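Skip to first section | Print this article | E-mail this article

We use cookies to remember your reading preferences. Accept | Manage settings

Behrouz Arabzadeh and Rigoberto Lozano
January

3. The Worktable as a Filing System

3.1 Paper, tape, and the question of where things go

Studies of household folding tend to begin with the cloth. We begin with the table, mainly on account of having spent a whole winter arguing about it. In the Pakzad sessions the top was left bare, and each cloth was put down wherever there happened to be room. The resulting notes are full of entries such as "left-ish" and "near the other one," which the second author still defends as a coordinate system.

For the Gradus sessions we covered the table in brown paper and marked it off with blue tape (Figure 2). The paper gives a dull, even ground against which a white cloth is easy to find. The tape gives each cloth an address. Neither material is expensive, and both can be replaced in 10 minutes by one person, or in rather longer by two people with opinions about parallel lines.

We did not insist on a perfect grid. Lines laid by hand wander, and the rectangles they enclose differ in size. Lozano proposed a ruler. Arabzadeh proposed lunch. The lines were left as they were, and all positions below are given by rectangle, with no attempt at finer measurement.

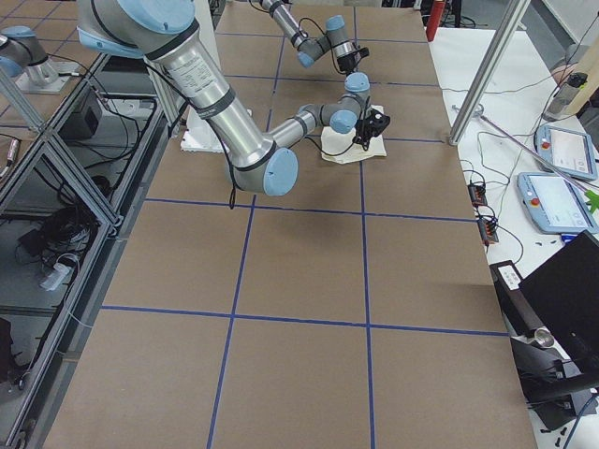 Figure 2. The papered worktable with its blue tape divisions and a crumpled white cloth.

3.2 What counts as crumpled

A working definition proved harder to agree on than the tape. Under the older Mekel scheme, a cloth is "disordered" if no edge can be followed from corner to corner. By this standard most of the first author's shirts are disordered while being worn. We therefore used a plainer rule: a cloth was crumpled if a reader shown it for the first time would not call it folded. Two readers sorted 200 starting states by this rule and disagreed on 10, all of them involving a napkin that had been folded badly on purpose.

The full set holds 3,319 placements, each logged with its rectangle, its starting state, and a short remark. Remarks were limited to 60 characters after an early entry grew into a complaint about the heating. Placements that straddled a tape line were assigned to whichever rectangle held the larger share of the cloth, and ties went to the one nearer the person writing.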